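Mousavi melamine desktop, white, reviewed after a winter of use

I bought this top in January because the old one had bowed in the middle, and because the shop in Dedgate swore that white was the hardest-wearing finish they did. I have my doubts about anyone who swears to things in a showroom. It cost me £78, legs extra.

The listing says "scratch-proof". Two lines further down it says to use a mat under anything with metal feet. Make of that what you like. Mine picked up a faint grey line in the first fortnight, from a stapler I think, and it came off with a damp cloth and a lot of rubbing. The second one didn't.

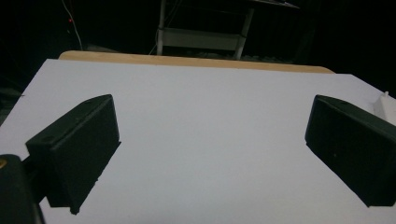 Glare is my bigger complaint. With a lamp behind the monitor the whole surface throws light back at you, and by mid-afternoon I was squinting. Touran Esfahani, who has the same top in oak finish, has no such trouble, though hers shows every crumb. I ended up moving the lamp, which I resent having to do for a piece of furniture.

Assembly was supposed to take 30 minutes. It took me most of an evening. The pilot holes for the left leg were drilled slightly off, and the leaflet tells you to ring Irkton for spares, who tell you to ring the shop. I redrilled them myself.

To be fair to it, the thing is flat and has stayed flat, and it doesn't wobble when I type. Tea rings wipe off if you catch them the same day.

Would I pay full price again? No. At a sale price, perhaps, and I'd still look at the Wisirton one first.

3 out of 5.

Farzad Kiani
12 Feb 2024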